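Forum Robotik-AG und Schülerprojekte
Thema: Greifer rutscht am Gewinde ab - wie macht ihr das?

yaryna_k
Yaryna Kostiuk, AG Nalholm
14. Oktober 2023

Guten Tag zusammen,

ich betreue seit dem Sommer die Robotik-AG in Nalholm. Deutsch ist nicht meine Muttersprache, bitte entschuldigt Fehler. Unsere Gruppe hat für den Wettbewerb im November die Aufgabe "Behälter umsetzen" gewählt. Der Roboter soll ein weißes Kunststoffteil mit Gewindehals aus einer flachen weißen Schale nehmen und in die Station daneben stellen. Es gibt 32 Durchgänge, und ein Fehlgriff kostet 8 Punkte.

Unser Greifer hat dunkle, gepolsterte Finger. Wir fahren mit einem Finger von der Seite an den Hals, ungefähr dort, wo das Gewinde beginnt, und die zwei anderen kommen von unten.

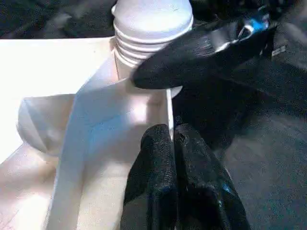 Am glatten Körper hält der Griff gut, aber am Hals dreht sich das Teil oft weg, sobald der Arm hebt. Die Schüler haben zwei Meinungen. Die einen wollen weichere Polster, die anderen wollen tiefer greifen, unter dem Gewinde. Ich weiß nicht, was ich ihnen raten soll. Hat jemand Erfahrung mit dieser Aufgabe?

Bromeo
Hallo Yaryna, wir hatten letztes Jahr fast dieselbe Aufgabe. Weichere Polster haben bei uns nichts gebracht, die geben nach und das Teil kippt erst recht. Greift tiefer. Der Körper hat doch flache Wände, die sind viel dankbarer.

sandhu
Da bin ich anderer Meinung. Tiefer greifen heißt, ihr kommt mit den Fingern an den Schalenrand. Bei uns ist die ganze Schale mitgewandert. Ich würde am Hals bleiben und die Schließkraft langsamer aufbauen. Welchen Wert habt ihr jetzt?

yaryna_k
Danke für beide Antworten. Im Programm steht 675, das ist der Wert aus der Vorlage. Wir haben ihn noch nie geändert. Den Schalenrand haben wir einmal berührt, das stimmt leider auch.

sandhu
675 ist für die harten Finger gedacht. Geht mal deutlich runter und schließt in 2 Stufen: erst anlegen, kurz warten, dann fest.

Bromeo
Kann man probieren, ich glaube aber nicht, dass es reicht. Das Problem ist der Hebel, der Schwerpunkt liegt ja weit unter dem Hals. Und die Schale kann man mit einer Gummimatte sichern, laut Regeln ist das erlaubt.

wuvwood
Nur in der Übungsphase! Im Wettbewerb muss die Schale lose stehen. Lest bitte den Abschnitt über die Station noch einmal, das hat uns damals Punkte gekostet.

Bromeo
Stimmt, du hast recht. Ich hatte die alte Fassung im Kopf.

yaryna_k
Gut, dann ohne Matte. Wir testen zuerst die zwei Stufen - eine Gruppe am Hals, die andere etwas tiefer - und schreiben jeden Durchgang auf. Ich melde mich mit den Ergebnissen. Noch eine Frage an wuvwood: Darf man die Polster zwischen den Durchgängen abwischen?

wuvwood
Ja, aber die Uhr läuft weiter.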